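White tabletop has gone dull where things stand on it – can the finish be restored?

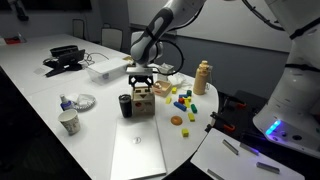

The top is a Mimeck board, white, 1,840 mm long, bought from Vanby four years ago. Under a low light there are matt patches that ordinary washing-up liquid does not shift. The patches feel the same as the rest when I run a finger over them. I have no paperwork, so I don't know whether the surface is lacquer or melamine. I want to know which it is before I put anything abrasive on it.
poltholm_bench
Posted June 10, 2025

3 replies

Kapoor
Test it first. Put a drop of acetone on a cotton bud and hold it against the underside edge, where the coating usually wraps round, for 9 seconds. Lacquer will soften and drag. Melamine will not react. Wipe the spot with water afterwards.

If it is melamine, the patches are either residue or wear. Residue from polish and hand cream comes off with white spirit on a lint-free cloth, followed by warm water with a little detergent, then a dry cloth. Work on one patch and let it dry fully before judging it. If the patch is unchanged, the top layer has been worn and no cleaner will bring it back. Do not use cream cleaner, as it cuts the gloss.

If it is lacquer, leave out the acetone from then on and use a fine plastic polish by hand – short strokes, light pressure. A machine pad gets hot and can burn through at the edges.

gluepot
toothpaste works. did mine in April and it's fine

Kapoor
Toothpaste is an abrasive of unknown grade. It may pass on lacquer but it will leave a haze on melamine.

poltholm_bench
No reaction to acetone, so melamine. White spirit cleared the patches at one end. The ones in the middle are still there and I take those to be wear.

T. from the flat upstairs
Felt pads under anything heavy. Change them when they pick up grit, otherwise they scratch worse than bare feet do.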